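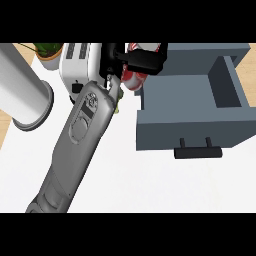 Ifor Powell은 초고에 대한 논평에서 공용 주방의 수납 문제를 용적의 문제로 다루는 관행에 이의를 제기하였다. 거주자가 물건을 넣지 않는 까닭을 칸의 부족에서만 찾으면, 칸이 비어 있는데도 윗면이 물건으로 덮이는 현상을 설명할 수 없다는 것이다. 그는 또한 윗면에 놓인 물건을 모두 '방치'로 분류한 초고의 부호화 방식이 관리자의 시각을 그대로 옮긴 것이라고 지적하였다. 본 연구진은 이 지적을 받아들여 분석 범주를 수정하였으며, 본 절에서는 수정된 범주에 따라 수납장 윗면의 사용을 다시 검토한다.

4.2 수납장 윗면의 임시 사용

본 연구에서 '윗면'은 수납장의 상부 수평면 가운데 거주자가 서서 손을 뻗어 물건을 놓을 수 있는 면을 가리킨다. 벽에 매단 상부장의 천판은 대상에서 제외하였다. Butel 공동주택의 하부 수납장은 높이가 900mm이고, Imton 공동주택의 수납장은 1000mm이다. 두 곳의 깊이는 서로 다르나, 윗면 가운데 실제로 사용되는 부분은 앞쪽 모서리에 치우쳐 있다는 점에서 같은 경향을 보였다. 면담에 응한 거주자들은 안쪽에 놓은 물건은 다음 사람이 놓은 물건에 가려지므로 곧 찾으러 올 물건을 두기에 적합하지 않다고 답하였다.

선행 논의에서 윗면은 흔히 작업면의 연장으로 취급되었다. 조리대가 부족할 때 도마나 그릇을 옮겨 놓는 예비 공간이라는 것이다. 그러나 두 공동주택에서 기록된 사용의 상당 부분은 조리와 직접 관련이 없었다. 개봉 전의 음료, 우편물, 열쇠, 다른 거주자에게 돌려줄 용기와 같이 소유와 이동의 중간 단계에 있는 물건이 윗면에 놓였다. 본 연구는 이러한 사용을 '경유'로 명명하고, 기한 없이 남겨진 물건을 가리키는 '잔류'와 구분하였다. 두 범주의 구분은 물건의 종류에 따르지 않으며, 놓은 사람이 다시 가져갈 시점을 말할 수 있는지에 따른다. 같은 음료 캔이라도 저녁 식사 때 마시려고 내놓은 것은 경유에 해당하고, 누가 언제 두었는지 확인되지 않는 것은 잔류에 해당한다.

경유와 잔류를 외형만으로 판별하기는 어렵다. 음료 캔 하나가 서랍이 달린 수납장의 윗면에 세워져 있는 그림 2와 같은 배치에서, 관찰자가 기록할 수 있는 것은 물건의 위치에 한정된다. 그것이 곧 회수될 것인지, 이미 잊힌 것인지를 알기 위해서는 거주자의 진술이 필요하다. 이 때문에 본 연구는 관찰 기록지에 위치와 종류만을 적고, 범주의 판정은 면담 이후로 미루었다. 판정이 끝내 내려지지 않은 사례는 '미정'으로 두었으며, 이를 어느 한쪽에 임의로 배분하지 않았다.

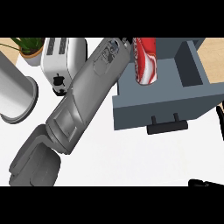 그림 2. 흰 상판과 청회색 수납장. 수납장 윗면에 적색과 백색의 음료 캔이 세워져 있다.

미정 사례를 별도로 유지한 결정은 분석에 몇 가지 제약을 가져왔다. 무엇보다 두 공동주택의 비교가 까다로워졌다. Imton에서는 거주 기간이 짧은 입주자의 비중이 높아, 면담 시점에 이미 퇴거한 사람이 두었을 것으로 짐작되는 물건이 적지 않았다. 이러한 물건은 진술을 확보할 수 없으므로 미정으로 남는다. 관리사무소의 기준에 따르면 이들은 모두 폐기 대상이나, 거주자 가운데에는 주인이 떠난 물건을 공용으로 간주하고 계속 사용하는 경우도 있었다. 이 경우 물건은 개인의 것에서 공동의 것으로 성격이 바뀌지만, 위치에는 아무런 변화가 없다.

4.2.1 열린 칸과 서랍의 차이

거주자의 진술에서 윗면은 수납장의 다른 부분과 대비되어 언급되는 경우가 많았다. 서랍은 닫으면 내용물이 보이지 않으므로 개인의 영역에 가까운 것으로 인식되었다. 서랍에 이름표를 붙이지 않은 경우에도 타인의 서랍을 여는 행위는 결례로 여겨졌다. 반면 문이 없는 열린 칸에 대한 인식은 응답자마다 달랐다. Butel의 한 거주자는 열린 칸에 둔 양념은 누구나 써도 된다고 답하였고, 같은 층의 다른 거주자는 같은 칸의 양념을 자신의 것으로 설명하였다. 두 사람은 여러 해 동안 같은 주방을 사용하였으나 이 문제로 대화를 나눈 적은 없다고 하였다.

윗면은 이 두 가지 사이의 어디에도 분명히 속하지 않는다. 물건이 모두에게 보인다는 점에서는 열린 칸과 같다. 그러나 칸막이가 없어 한 사람의 자리와 다른 사람의 자리를 나눌 근거가 없으며, 바로 그 이유로 오래 점유하기 어려운 면으로 이해된다. 거주자들은 윗면에 둔 물건이 옮겨지는 일에는 비교적 관대하였으나, 서랍 속의 물건이 옮겨지는 일에는 강한 불쾌감을 표시하였다. 옮김에 대한 허용의 정도가 면의 성격을 드러낸다는 점은 초고에서 충분히 다루지 못한 부분이다.

Hường Đinh이 제안한 '양보 가능한 점유'라는 표현은 이러한 성격을 간결하게 나타낸다. 놓은 사람은 자리를 차지하되, 다른 사람이 필요로 할 때 밀어낼 수 있음을 미리 받아들인다. 다만 이 표현을 두 공동주택 모두에 적용할 수 있는지는 신중히 검토하여야 한다. Imton에서는 윗면의 물건을 옮긴 사람이 쪽지를 남기는 관행이 있었고, 쪽지가 없는 이동은 항의의 대상이 되기도 하였다. Butel에서는 이와 같은 관행이 확인되지 않았다.

4.2.2 관리 규정과의 관계

두 공동주택의 생활 규정은 모두 윗면을 비워 둘 것을 요구한다. Imton의 규정은 2025년 3월에 개정되었으며, 개정 조항은 수납장 윗면에 개인 물품을 두는 행위를 금지하고 위반 물품을 관리사무소가 수거할 수 있도록 하였다. 시행은 4월부터이다. 개정 이후의 면담에서 거주자들은 조항의 존재를 알고 있었으나, 이를 밤새 물건을 두지 말라는 뜻으로 해석하는 경우가 많았다. 식사를 준비하는 동안 잠시 올려 둔 음료나 그릇까지 금지된다고 본 응답자는 드물었다. 조항의 문언에는 시간에 관한 언급이 없다.

수거 업무를 위탁받은 Lekska의 작업 지침 역시 시간의 기준을 두지 않는다. 현장 작업자의 설명에 따르면 냉장이 필요한 식품은 즉시 처리하고, 밀봉된 음료와 통조림은 한쪽으로 모아 둔 뒤 다음 순회 때 다시 확인한다. 이 방식은 본 연구의 경유와 잔류 구분에 상응하는 판단이 현장에서 이미 이루어지고 있음을 보여 준다. 그러나 작업자의 판단은 문서로 남지 않으며, 담당자가 교체되면 기준도 달라진다. 한 작업자는 전임자가 통조림을 모두 폐기하였다는 말을 거주자에게서 듣고서야 자신의 방식이 다르다는 것을 알았다고 진술하였다.

규정의 목적은 위생과 화재 예방에 있으며, 본 연구는 그 타당성을 문제 삼지 않는다. 검토의 대상은 금지의 단위이다. 현행 조항은 면을 단위로 하여 윗면 전체를 비울 것을 요구하나, 위생상의 우려는 대체로 물건의 종류와 놓인 시간에 따라 달라진다. 가열 기구와 인접한 윗면에 대해서는 면 단위의 금지가 합리적일 수 있다. 출입구에 가까운 수납장의 경우에는 경유를 허용하고 잔류만을 제한하는 조항도 고려할 수 있을 것이다. Butel의 관리사무소는 면담에서 이러한 구분이 단속을 어렵게 한다는 의견을 밝혔다.

4.2.3 자료의 한계

윗면에 관한 기록은 두 공동주택의 공용 주방에 한정되며, 개인실 내부의 수납은 포함하지 않는다. 관찰은 거주자의 동의를 얻은 시간대에만 이루어졌고, 심야의 사용은 면담 자료에 의존하였다. 심야에 관한 진술은 다른 시간대의 진술에 비하여 짧고 서로 어긋나는 부분이 많았다. 또한 관찰자의 존재가 물건을 치우는 행동을 촉발하였을 가능성이 있다. 실제로 Butel의 거주자 가운데에는 관찰 일정을 점검 일정으로 오인하여 전날 주방을 정리하였다고 말한 사람이 있었다. 해당 주방의 첫 기록은 분석에서 제외하였으며, 제외 전후의 차이는 부록에 수록하였다.

수납장의 높이가 윗면 사용에 미치는 영향은 본 자료만으로 판단할 수 없다. 두 공동주택은 높이뿐 아니라 입주자의 구성, 주방의 면적, 관리 방식에서도 차이가 있기 때문이다. 높이의 효과에 관한 논의는 동일한 건물 안에서 서로 다른 높이의 수납장을 비교한 5장의 자료로 미룬다.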